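Toft Small Parts Library
Progress report to the Tument Fund
Covering the period to the end of May

Where we are

We've had a really good few months. The parts library is open, the drawers are labelled (nearly all of them, see below) and people are coming in with bags, coats, curtains and dog leads that would otherwise have gone in the bin. When we applied to you we said we wanted a place in Toft where anyone could walk in and find the one little bit of metal that was stopping them from mending something. We have that now, and it's lovely to see it in use.

We are open in the mornings in the side room at Gata Hall, and until eight in the evening once a fortnight. The evening opening wasn't in the original plan. We added it after several people told us they couldn't get away from work before lunch, and it's already the busier of the two.

The stock

The bulk of the grant so far has gone on stock and on somewhere to put it. The first order from Sodimus came to about 4,000 pieces, mostly rings, hooks, eyelets, bag clasps and slider buckles, and it arrived in two very heavy boxes with everything in paper packets. Sorting it took a good deal longer than we had allowed for. The packets were marked with the supplier's own codes, which don't say anything about size, so we ended up measuring a piece from each one with a cheap plastic gauge and writing the size on the drawer front by hand.

The drawers themselves are second-hand, from a haberdasher's that was closing down. They cost £600 for the lot, delivery included, and they're beautifully made. A few runners stick in damp weather. Candle wax has helped.

We arranged everything by what it does first and by size second, so all the things that join a strap to a bag are together, then all the things that hang a curtain, and so on. We did try it by material to begin with, and people kept opening the wrong drawers and going away without what they wanted. Changing it over meant a whole day of tipping things into bowls, but it was worth doing and we wouldn't go back.

Rings

Rings deserve their own heading because they've surprised us! We had guessed that zips and buttons would be the big draw, and we do get asked for both, but plain metal rings go faster than anything else we keep. People use them for handbag handles, keys, curtain tapes, necklaces that have lost the link by the clasp, and in one case for the chain on a bath plug. The thin ones are the most popular and also the most trouble. They roll, they get into the cracks between the floorboards, and two sizes that look the same in the drawer can be quite different once you try to thread something through them.

We've now put a strip of dark felt in the bottom of each ring drawer, which makes the bright ones much easier to see and stops them sliding to the back. There's also a sizing board on the counter with a peg for each diameter, so you can drop your old ring over a peg and read off the number next to it. Children are very keen on the board. So are we.

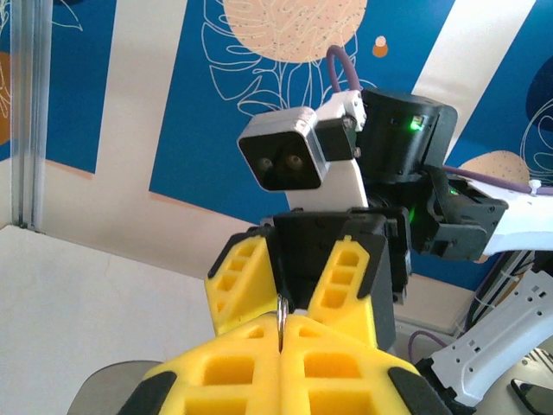 A small silver metal ring, held upright.

Mending sessions

We promised you 12 mending sessions over the year and we are on course to run them all. The ones on bag straps and curtain headings filled up quickly. The session on umbrellas was quieter than we'd hoped, and we think it came too late in the spring, so we'll run it again in October when people have started to get wet.

Money

Spending is in line with the budget you agreed, apart from two things. We went £100 over on labels and small bags, having underestimated how many of the bags would go home with people. Against that, the counter lamp was given to us, and the money set aside for it will cover the difference. The full table of costs is attached separately.

Next steps

The lower row of drawers still needs its permanent labels, and the brass hooks need to come out of their biscuit tins. A second order to Sodimus is drafted, with far more thin rings and rather fewer toggles. We'd also like to print the sizing chart on a card that people can take home, and we'll send you a draft of that with the next report. You're very welcome to visit in the meantime. The evening opening is the best one to come to, and the kettle is on from six.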